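Clekadon wants you to do the dishes by hand. Sort of

Print | E-mail | 14 comments

The grip weighs less than I expected. Clekadon's product lead put one in my hand before I had my coat off, 10 in the morning, and said to go pick something up. I picked up her pen. Dropped it. Picked it up again.

"Everyone drops the first one," she said. "Then your wrist figures it out."

Clekadon rents hand-held grippers to people who want to teach robot arms household work but don't have the arms yet. You squeeze, the jaws close, the camera on top records. Send the recordings back and the service returns them trimmed and sorted. The kit is $616 a month, two grips, chargers, a hard case. Buying outright is $1349, no service included. She'd like you to rent.

Why not just use the arm? "Slow. And somebody has to babysit it. With a grip you go to a real kitchen, you do the thing, you go home." Eichhorn, their first big customer, had arms sitting in a lab in Cundimberg and no kitchen to put them in. They took six kits.

I asked about breakage. Long pause. "Cups, mostly. People squeeze like they're squeezing with fingers and you don't feel it the same." The fingertips have been redone twice since spring. She wouldn't say what the old ones were made of, only that they were "awful when wet."

The battery is the complaint I heard from two renters before I came. The spec sheet says up to 251 minutes. Both of them got well under that. She didnt argue much. "Cold room, lots of squeezing, you'll get less. We're changing the sheet." When? "Before November." I wrote that down and she watched me write it down.

Other gripes. The case doesn't close unless the grips go in exactly one way. Uploads are slow from anywhere but an office. And the sorting service is strict, it throws out a recording if your free hand drifts in too often. One renter called it picky. She called it the whole point. "You can't use your other hand. The robot hasn't got one. People forget that by the second plate."

Shipping is out of Iltholm only for now. Returns too. She knows that's annoying for renters on the other coast and says a second depot is being talked about, no promises.
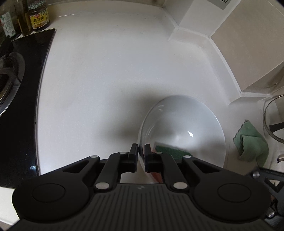
Dishes are the job she pushes new renters toward first, and her reason is the rims. A rim gives the jaws an edge to take hold of, so you learn fast where the tips really are. A bowl on its side is her favorite way to start, tips at the left rim, with the sponge lying in it so theres a second thing to think about. "Flat plates are harder. Cloths are a different sport," she said, and yes, the crumpled green one is next on the list. Does she use the grip at home? "God no. I have a dishwasher." My own try went okay after the pen. Three bowls, one fork, the fork took forever. She offered me a month's rental at the regular price.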